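The grippers are finally behaving, more or less. I've been at the shared workshop in Bredley most evenings since November, and the pair of hand-held ones I started building back then have gone through eight versions of the fingers. Eight! The first lot snapped, the next lot were so thick they couldn't get hold of anything smaller than a mug, and I'd rather not talk about version five.

The current fingers came off the printer in grey, then I gave up and redid them in black to match the body. Each jaw now opens wider than I need, and the trigger has a much nicer feel after I swapped the spring for a softer one from Coltum. My favourite job for them at the moment is compartment boxes. Lids, latches, little dividers, all the fiddly stuff that shows up any slop in the jaws straight away.

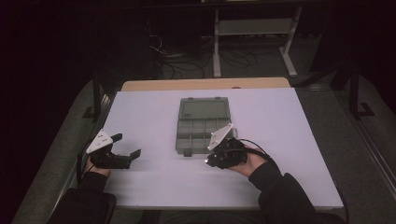 Cables are still my big complaint. I bought 2 metres for each side, thinking I'd want the slack, and I spend half the night flicking it out of the way. Next order I'll go shorter and see if I can get the softer silicone kind (Semaan had some, but they wanted $176 for a roll and I'm not made of money).

The software side I've barely touched. I've got 200 short recordings sitting in a folder called Gistport, which is also what I've started calling the whole project, and most of them need trimming. I'll put the finger files up once I've fixed the screw holes, which are a hair too tight and will split on you if you're heavy-handed like me.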